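Kitchen bench tips – testing grippers on dishes

Notes from the bench, quick ones. Mostly for people swapping fingers and controllers at home or in a small shop and wondering why the bowl keeps sliding. Add your own at the bottom.

Wipe the fingers first. Dish soap film is the worst, worse than grease. Damp cloth, then a dry one. Silicone pads want this every session, the hard black ones can go longer.

Tape the home spot. Small corner of painters tape under each dish, so every gripper gets the same start. Peel it up the same day or it leaves gum on oiled wood. If it does – cooking oil, wait, rub with the grain.

Same dishes for every gripper. Sounds obvious. I ran the Grodari on stoneware and the Cornar on thin china and the numbers were worthless, had to redo 78 picks.

Slow down before you squeeze less. Everybody turns the force down first. Try 30 percent speed, leave force alone, see if the slip goes away. Usually does.
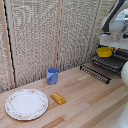 Bowls are where grippers really sort themselves out. Flat stuff is hard to pick up but easy to judge, you either get an edge or you don't. A bowl will let you think you have it. Come down over the rim, one finger in, one out, and stop before the knuckle touches the far side. A tilted one, like the yellow bowl in the black wire rack, needs the wrist turned to match, otherwise one finger hits a tine while the other is still in the air. Go in from the high side if the arm reaches. Wide fingers lose here, narrow ones win, and the Cornar fingers are 8 mm narrower so no surprise which I keep on for rack work.

Mugs: pick by the body, not the handle, until the camera is properly calibrated. Handle picks are for showing off.

Plates flat on wood: slide to the counter edge and grab the overhang. Or a thin fingernail tip. Krishnamoorthy Menon glues a strip of old gift card to his, works better then it should.

Keep one small hard thing in the set. Toy brick is good, studs give the fingers something to catch on and it wont chip.

Cameras. Shiny glaze fools the cheap depth ones. Move the lamp before you buy a new camera. A matte cloth on the wall behind helps a bit too. I had the Nguyen mount on a shelf bracket for a while and it shook every time the arm stopped, so screw it to something solid.

Controllers – the Prorness box is fine, fan is loud. Log the finger position at close, not just success or fail. Half-closed on a mug tells you plenty. Mine saves every 300 ms, enough for dishes.

Racks: put non-slip shelf liner under the feet. A wire rack creeps a little with every bump and by the end of the day your poses are all off. Raymonde Carrier clamps hers down, which also works if you dont mind marks on the counter.

Chipped a rim? Retire it. Sharp edge cuts pads.

Still want to try suction on the plates. If you have a cup size that seals on a raised rim, write it in.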